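Rayas, brillos y caminos: cómo se gastan las superficies que tocamos todos los días
Proyecto final de Ciencia de los Materiales, Instituto Edura
Entregado el 7 de julio de 2025

1. De dónde salió la idea

La culpa la tiene la escalera del instituto. Los peldaños son de piedra y están hundidos por el lado del pasamanos, bastante más que por el centro, y un día que bajábamos a clase nos quedamos mirándolos como si fueran nuevos. ¡Llevábamos cuatro cursos pisándolos sin verlos! A partir de ahí empezamos a fijarnos en todo: el pomo del laboratorio, la barra de la cafetería Babalola, el borde de las mesas, el teclado del aula de informática con la letra A borrada.

El proyecto estudia el desgaste de superficies de uso diario en Korkville. Queríamos saber qué formas toma, si se puede deducir de ellas cómo se usa un objeto y si una capa de cera protege de verdad, que era la pregunta con la que más ganas teníamos de meternos en el laboratorio.

2. Lo que dicen los libros

El desgaste abrasivo aparece cuando un material duro (o una partícula dura, un grano de arena por ejemplo) se arrastra sobre otro más blando y se lleva un poco de material o lo desplaza a los lados del surco. En el desgaste adhesivo, en cambio, dos superficies se pegan en puntos diminutos y, al separarse, una arranca trocitos de la otra. Luego está la fatiga superficial, de cargas repetidas, que acaba en grietas y desconchones. En la vida real vienen mezclados, y eso nos dio bastantes dolores de cabeza al clasificar.

También nos gustó mucho descubrir que pulir y rayar son casi lo mismo a distinta escala. Un pasamanos brillante está lleno de arañazos tan finos que no los distinguimos, y por eso refleja la luz de forma más ordenada que uno mate.

3. Trabajo de campo

Empezamos en marzo. Recorrimos el instituto, la biblioteca, la estación y varios comercios, y rellenamos una ficha para cada superficie: material (si lo sabíamos), uso, tipo de marca, dirección de las marcas y zona más gastada. Reunimos 151 fichas. De ellas, 39 tuvieron que quedar fuera del análisis porque no había manera de ver la superficie original con la que comparar.

Agrupamos las marcas en cuatro familias:

Caminos. Zonas continuas de paso, como los peldaños o la franja mate delante del mostrador de Babalola.
Abanicos. Arcos repetidos alrededor de un punto fijo, típicos de las puertas que rozan el suelo.
Nubes. Roces cortos en todas direcciones, sin patrón claro. Salen mucho en fondos de cajones, bandejas y recipientes.
Bordes. Pintura o recubrimiento perdido en aristas y esquinas, con el contorno irregular.

La familia de las nubes es la más difícil de leer, y acabó siendo nuestra favorita. En un fondo gris lleno de roces y vetas pálidas todo parece desordenado, hasta que inclinas la cabeza y aparece una raya fina y clara que lo cruza en diagonal. Los bordes se reconocen mucho antes: una franja blanca con arañazos oscuros y parches grises se ve desde lejos. 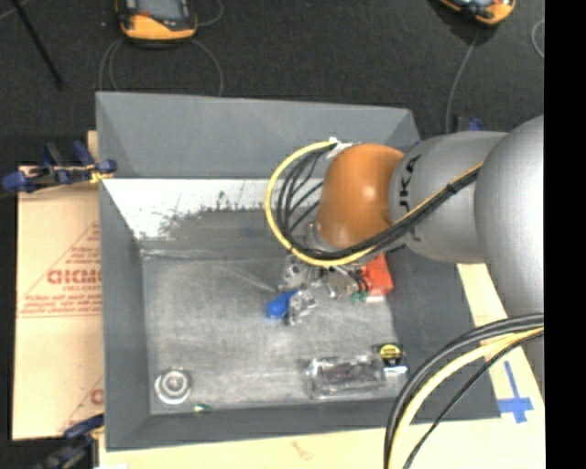
Una compañera nos dijo al leer el borrador que la clasificación le parecía demasiado cómoda, que cualquier nube es en el fondo un montón de caminos puestos unos encima de otros y que, con tiempo suficiente, un camino muy transitado también pierde la dirección. Le dimos muchas vueltas. Creemos que tiene razón en lo primero, y por eso añadimos a la ficha una casilla de «dirección dominante» que se puede marcar incluso en las nubes. Lo segundo no lo hemos podido comprobar; los peldaños, que son lo más viejo de nuestra lista, siguen mostrando el recorrido con una claridad estupenda.

4. El ensayo en el laboratorio

Preparamos dos placas iguales de madera barnizada. A una le aplicamos cera Hukon siguiendo el modo de empleo del bote y la otra la dejamos tal cual. Después frotamos cada placa con un taco forrado de lija fina, siempre con el mismo peso encima y en la misma dirección, hasta llegar a 1000 pasadas. Nos turnamos, y el brazo se resiente, pero fue la parte más divertida del curso.

Cada cierto número de pasadas parábamos, limpiábamos el polvo con un pincel y mirábamos las placas con lupa y con una linterna puesta casi a ras. La luz rasante es una maravilla: surcos que de frente no existen proyectan de repente una sombra larguísima.

Al principio la placa encerada iba claramente mejor. El taco resbalaba y las marcas eran más finas. Hacia la mitad del ensayo la diferencia se había reducido mucho, y al final a simple vista no sabíamos distinguirlas sin darles la vuelta para leer la etiqueta. Nuestra interpretación es que la cera reduce el rozamiento mientras está, pero se va con la propia lija, y nosotros no la repusimos en ningún momento.

5. Problemas y cosas que cambiaríamos

La lija se gasta también. Cambiamos el papel a mitad de cada placa, pero habría que hacerlo más a menudo y anotarlo mejor. Tampoco pesamos las placas antes de empezar, un despiste que todavía nos duele, así que no podemos dar la pérdida de material en gramos.

En el trabajo de campo, la clasificación depende mucho de quién mira. Repetimos unas cuantas fichas intercambiándonos los papeles y no siempre coincidimos entre nubes y bordes, sobre todo en objetos pequeños.

6. Para seguir

Nos encantaría repetir el ensayo renovando la cera cada poco y añadir una placa de metal pintado. Y queda pendiente la escalera: hemos marcado en un plano los peldaños más hundidos y dejamos una copia en el laboratorio, junto con las fichas, para quien quiera volver a medirlos el curso que viene.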